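Ticket 1570
Subject: Juice marks on pink sheet, box lid no longer fits
Category: Household / guest bedroom
Opened by: Cinzia Sala
Status: Closed

Reported problem

Fruit has been getting sorted on the bed in the guest bedroom. The pink daisy sheet now has two faint yellow-orange marks, each the size of a coin. They came through a normal wash at the usual setting. Separately, the lid of the orange cardboard box doesn't sit flat any more and pops up at one end when the box is full.

Questions: how to get the marks out without fading the daisies, and whether the box can be saved or should be replaced.

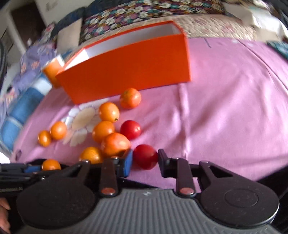
Photo: Cinzia Sala / Gounder household help desk

Reply 1, Gounder desk

Thanks for the picture. Before anything else, please tell us which fruit was on the sheet and whether any of it was split. Orange peel oil and tomato juice need different treatment. Also, what has been used on the marks so far?

Please don't put the sheet in the dryer yet. Heat will set either kind of mark.

Reply 2, Cinzia Sala

Six oranges and four tomatoes. One tomato had a soft spot underneath, which I found when I picked it up later. The sheet was washed with Votis powder, the ordinary one, and line dried. Nothing else has been put on it. The sheet is cotton.

Reply 3, Gounder desk

Steps to try, in this order:

Rinse the back of the marks with cold water for a couple of minutes.
Rub in a few drops of plain dish soap and leave it for 12 minutes.
Rinse again and check in daylight.
If a mark is still there, dab on white vinegar mixed half and half with water. Test on a hem first.
Wash cold. Air dry.

No bleach - the pink will go before the stain does.

For the box, empty it and stand it on a hard, level surface. A mattress gives under the weight and the long sides bow out, so the lid catches at the corners. Square it up by hand and put the lid on while it is empty. If it closes, the cardboard is fine.

Reply 4, Cinzia Sala

Did the soap step twice. One mark is gone. The other is lighter and I had to go on to the vinegar. The hem test was fine.

I have moved to the table beside the big bed for the rest of the sorting.
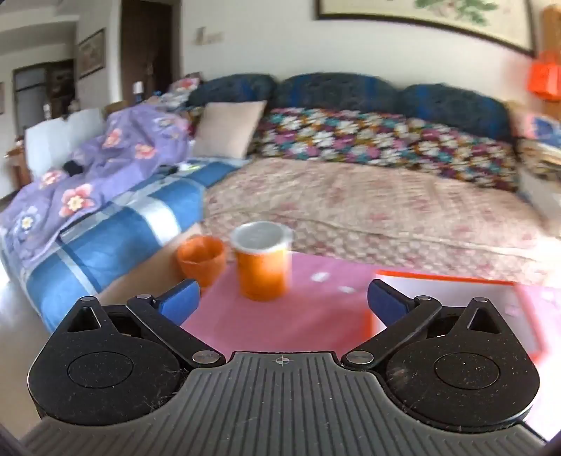
The table is a better height anyway, and it wipes clean with a damp cloth. The cups needed a rinse too, so I did those at the same time. The bed linen in there stays out of it from now on, including the lavender comforter, which takes most of a day to dry.

The box closes when it is empty. With everything in it, the lid still lifts a little at the left end.

Reply 5, Gounder desk

Then it is overfilled. Take the two largest pieces out and try again. See help note 451 for storing tomatoes, which do better in a single layer and away from the oranges.

Reply 6, Cinzia Sala

Took out two tomatoes and the lid went flat. The second mark was gone after the vinegar and a cold wash. The sheet is back in the cupboard. You can close this.

Closed by Gounder desk. Replies: 6.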